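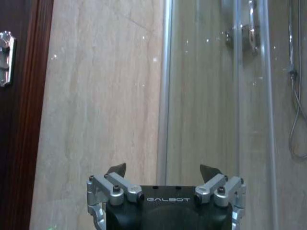 Bathroom door frame, dark wood against beige marble-look wall.

Quick one on bathroom doors. Steam gets into glossy wood frames right where they meet the wall, so wipe that strip down after showers - dry cloth, 3 minutes tops. Chrome hinge: damp microfiber, then buff. No scouring pads!! Ruined one at the Warell place that way.

Marble-look walls - mild dish soap, warm water, rinse. Skip vinegar if its real stone.

Squeeky hinge? Drop of oil on the pin, swing the door 7 times, wipe off the extra. Tip from Jhair Chávez, works for me.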